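Nivik compara duas pinças portáteis antes de escolher a que vai equipar os seus braços

Ensaios decorrem até ao fim de janeiro e incluem a troca das câmaras e dos controladores
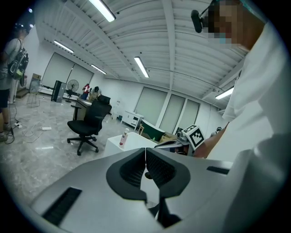 A Nivik começou em janeiro a comparar duas pinças portáteis, a Koppel e a Mitik, para decidir qual delas servirá de base ao novo conjunto de recolha de demonstrações da empresa. Os ensaios são feitos à mão, por operadores que seguram a ferramenta e executam tarefas simples de bancada, antes de qualquer das pinças ser montada num braço. Na sala onde decorre o trabalho há uma mesa branca com um pequeno frasco de tampa branca e rótulo avermelhado e, um pouco adiante, um cubo branco com marcadores a preto e branco, fixado num dispositivo cinzento. Há também uma câmara preta presa à cabeça, num braço fino, que dá um segundo ponto de vista além do da própria pinça. O programa prevê 698 repetições por pinça, repartidas por pegar, rodar, pousar e entregar.

O projeto é dirigido por Siiri Mockus, responsável pela área de manipulação da Nivik. Segundo Mockus, a empresa usou até agora um único modelo e nunca tinha feito uma comparação com o mesmo grupo de operadores e os mesmos objetos. «Tínhamos opiniões, algumas bastante fortes, mas não tínhamos números recolhidos nas mesmas condições», afirmou.

A diferença entre os dois modelos está sobretudo nos dedos e no comando. A Koppel fecha com um gatilho de curso longo e regista a abertura de forma contínua. A Mitik tem um curso mais curto e responde mais depressa, mas exige mais força do indicador. Os dedos são intermutáveis nos dois casos e a equipa decidiu testar cada pinça primeiro com os dedos de origem e depois com um par comum, para separar o efeito da superfície de contacto do efeito do mecanismo.

Gintarė Vasiliauskas, que prepara as sessões, explica que os primeiros dias foram gastos quase por inteiro em calibração. A posição da ferramenta é estimada a partir das imagens e comparada com uma referência de marcadores. Se a referência se desloca entre duas séries, a sessão inteira tem de ser repetida, o que já aconteceu uma vez. «Perdemos uma manhã. Agora verificamos a referência no início e no fim de cada série, e não só no início», disse.

As lentes de ângulo muito aberto são outro ponto em discussão. Permitem ver os dedos e grande parte da sala na mesma imagem, o que ajuda a estimar o movimento, mas deformam as linhas retas perto dos bordos. Justinas Dambrauskienė, encarregado do tratamento dos dados, está a comparar dois modelos de correção. O mais simples é suficiente para objetos ao centro – junto aos bordos, o erro cresce e o segundo modelo compensa o tempo de cálculo adicional. A iluminação também conta: as lâmpadas do teto criam reflexos no chão claro, e o sistema tomou alguns deles por pontos fixos da sala. As séries afetadas foram marcadas e serão tratadas à parte.

Os controladores são fornecidos pela Zillbridge, que emprestou duas unidades para o período de ensaio. Bastian Hollmann, engenheiro da Zillbridge, acompanha os testes à distância e recebe os registos ao fim da tarde. De acordo com Hollmann, o objetivo do fornecedor é perceber se o atraso entre o gatilho e o registo da abertura se mantém estável ao longo de uma sessão inteira. Nas primeiras medições, o valor ficou em cerca de 69 milissegundos com a Koppel. Os dados da Mitik ainda não estão fechados, uma vez que a unidade recebeu uma atualização de software a meio do ensaio e parte das séries terá de ser refeita.

Os operadores preenchem uma ficha curta depois de cada bloco de trabalho, com perguntas sobre o peso, o equilíbrio e o cansaço do pulso. Algirdas Grīnberga, um dos operadores, prefere por enquanto a Koppel para tarefas lentas e a Mitik para movimentos repetidos. Diz que o peso à frente da mão se nota mais ao fim de meia hora do que seria de esperar ao pegar na ferramenta pela primeira vez. Pede também que o cabo saia por trás do punho, e não de lado, para não prender na manga.

A entrega de objetos de uma pessoa a outra foi acrescentada ao plano já depois do arranque. É a tarefa com mais falhas nos dois modelos, quase sempre por a mão de quem recebe tapar os dedos da pinça no momento em que estes se abrem. A equipa está a experimentar uma posição da câmara ligeiramente mais alta, com um suporte impresso internamente. A primeira versão do suporte vibrava e foi abandonada; a segunda está em uso.

Terminada a fase manual, a pinça escolhida será montada num braço da Nivik e sujeita a um ensaio de resistência de 2.000 ciclos de abertura e fecho. Só depois dessa prova será tomada a decisão de compra. A empresa não divulga o valor do contrato nem o número de unidades previsto, mas admite manter os dois modelos se os resultados por tarefa forem muito diferentes.

Mockus adiantou que os dados das séries válidas serão partilhados com a Zillbridge e com os fabricantes das duas pinças, sem imagens em que os operadores possam ser identificados. O relatório interno incluirá as séries falhadas, com indicação da causa sempre que esta seja conhecida. Um resumo será publicado na página da Nivik depois da prova de resistência.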